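Hidside Evening Course in Robot Software
Week 5 notes: Finding a place to grab cloth
Notes by Shireen Xaba, with corrections from Chukwuemeka Ogbonna

14 shares | 3 comments

Welcome back, everybody. I promised last week that we would leave the rigid blocks behind, and I know a few of you were rather attached to them (they do behave so nicely!), but cloth is where the perception code starts to earn its keep. Please have your copy of the Gough code open while you read, because I refer to the function names as I go and they won't make much sense otherwise.

1. What changes when the object is soft

With a block, we asked the perception module for a pose, six numbers, and handed those to the planner. A shirt has no pose in that sense. You can fold it a little differently every time you put it down, and no two of those arrangements will give you the same outline. So in Gough the message that goes from perception to planning is a grasp candidate: a point on the cloth, a direction for the fingers to close along, a width to open to, and a score. Leidy Nina wrote the first version of that message and she left room in it for a second direction, which we will ignore until we get to two-handed folding.

The other change is that the state keeps moving after contact. When the fingers close, the cloth between them rises up and the cloth beside them gets dragged inward, and your nice depth map from a moment ago is already out of date. We handle this in the simplest way we can think of, which is to throw the old map away as soon as the fingers report contact and wait for a fresh one before planning the lift. Several of you asked whether we could patch the map instead. You can, and Eleri James has a branch that tries it, but please get the plain version working first.

2. The pinch itself

For the kind of grasp we are using, you want a loose bit of material that can stand up between the pads. The candidate finder looks for places where the surface is either already raised or slack enough to be gathered, and it sets the closing direction straight across the ridge it expects to get. If the direction is off by a lot, the pads slide along the cloth and you end up with a corner of it, or with nothing.

Once the fingers have closed, the wrist view is the one to trust. The fold sits right between the blue pads, so you can crop to the same small region every time and ask one question of it: is there cloth standing up in here or not? Dark fabric against dark fingers makes that harder than it sounds, and I'd like you to try your threshold on a case like the one below before you decide you're happy with it.
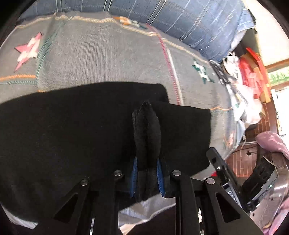 3. Segmentation, and why the background matters

Our mask network was trained mostly on plain tabletops, and I'm afraid it shows. Put a garment on a fleecy blanket with colored seams and star appliqués and the network will happily call a star a separate object, or follow a seam as though it were the edge of the garment. A straight hem is a good feature, but so is a straight seam, and from a single view the network can't always tell you which it has found.

Two things help. The first is depth: a hem usually makes a small step and a seam mostly doesn't, although on fleece the step can vanish into the noise. The second is to weight the mask by distance from the fingertips, so that the clutter farther off has very little say in the final score. Cledwyn Eynon tuned those weights on the Brenover set, which has 1,803 labeled frames, and his values are the defaults in your config file. Leave them alone for the first exercise, please, and then be as rude to them as you like.

4. Closing the loop

The controller has 2 modes, position and force. It starts in position mode and closes until the finger motor current rises past the contact limit, then switches to force mode and holds. Do watch the switch. If your contact limit is too low, plain friction in the linkage will trip it while the fingers are still in the air, and the log will cheerfully say CONTACT. I lost most of a Thursday to this at Lakbridge and would love to spare you the same.

For homework, write the check that compares the contact flag with the cropped wrist view and rejects the grasp when the two disagree. Keep the rejected ones in a separate folder, and bring a couple you found puzzling.

3 comments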